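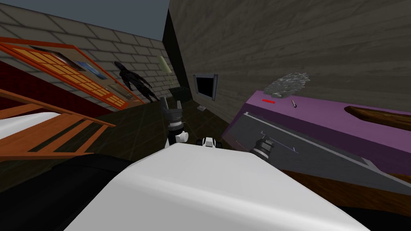

Robots on the bench: questions from staff

Updated 24 August 2020

I was asked to write these answers because I was the one complaining in the canteen. The management version is on the intranet. You may find it more cheerful than mine.

Is the robot coming or isn't it?

It is. Ullitz has signed for one two-armed unit, and the bench trials start in October. Up to then all of it happens in simulation, where the software practices reaching over a counter and handling small things. Nobody on the floor has worked next to the real machine yet, and that includes the people who wrote the brochure.

What is it supposed to do?

Clear and reset the work surface between jobs. At our site in Gorkik that means the sorting benches, where a shift now spends a good part of its time putting tools and offcuts back where they belong. Packing and inspection are outside the contract. I have read the contract, and it also says "initially" in two places.

Will I lose my job?

The company has promised no layoffs for six months after the trial begins. That is a short promise. It doesn't cover temps, and it doesn't say whether people who leave will be replaced. I asked for both points in writing and got a phone call.

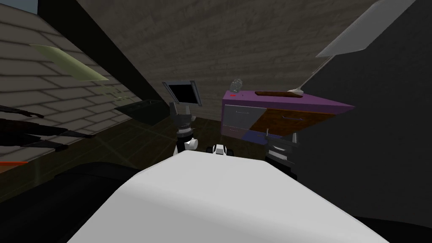 3 min read

Why train it on a purple cabinet with a jar and a desk lamp? We don't have one.

No, we don't. The supplier, Enby, says variety is the point: if the software copes with odd rooms and odd furniture, it should cope with ours. Maybe so. A lamp arm over the work surface is at least a fair thing to practice around, as anyone who has knocked one with an elbow will agree. But our benches have grease, bad labels and a colleague leaning in to grab something, and I'd like to see those tested too.

They told us it gets it right 93 times out of 100. Is that good?

It depends what happens the other seven times. If a board ends up a little crooked, fine. If somebody has to stop, walk over and sort it out, then that somebody has a new task that isn't in any job description. The supplier's figure comes from 907 simulated runs. Ask for the bench figure when there is one.

Who fixes it when it stops?

For now, whoever is closest, which I think is a bad answer. Stavros Yordanov in maintenance has been offered a two-day course. He works days. The night shift has been given a phone number.

Will there be extra pay for watching it?

Not at present. The company calls it "light supervision." The Tomić plant had the same argument over its palletizer and ended up with a small shift allowance — after a long wait — so it's worth raising early.

Does it record us?

The real unit has cameras, and it needs them to find things. What is kept, and for how long, has not been settled. Until it is, I would not agree to footage being used to measure anybody's pace.

Can I refuse to work beside it?

You can refuse unsafe work, same as always. Before the trial you should be shown the stop button and the marked area on the floor. If you haven't been shown them, say so to your shift lead and write down the day you said it.

Where do I send a question that isn't answered on this page?

Put it in the box by the time clock. I empty it on Fridays.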